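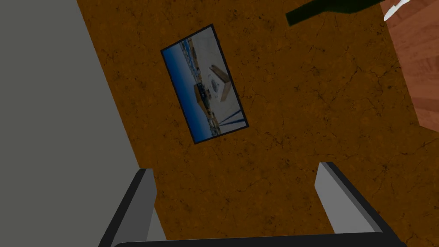
Simulated gripper view in the Undel dining room, fingers open.

The Rolland drift fault is a calibration bug in the Rolland simulator, and I've been keeping this page on it going for the Rernwood wiki, so bear with me if I ramble a bit! Lucienne Gilbert reported it first, in April, when her arm kept closing on thin air beside the cup. Of 706 logged grasps, 33 missed, and every one missed to the same side.

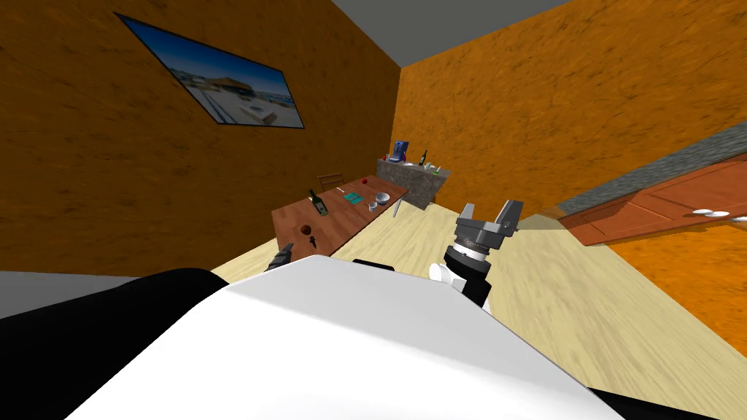 The fault lives in the wrist camera transform, which gets loaded once at startup and never refreshed after a reset. Each reset adds a small error (up to 2 millimeters), and they stack up. Small stuff suffers first. In the dining room layout, with a bowl, a cup, an apple and a slim utensil all sharing one table, a drifted gripper could easily shove one thing while reaching for another. I think that's the real safety worry, because the log still says "grasp OK"!

Trirkitska patched it in build 29. Older builds need a full restart between runs (yes, every time, sorry). I still haven't checked the left arm.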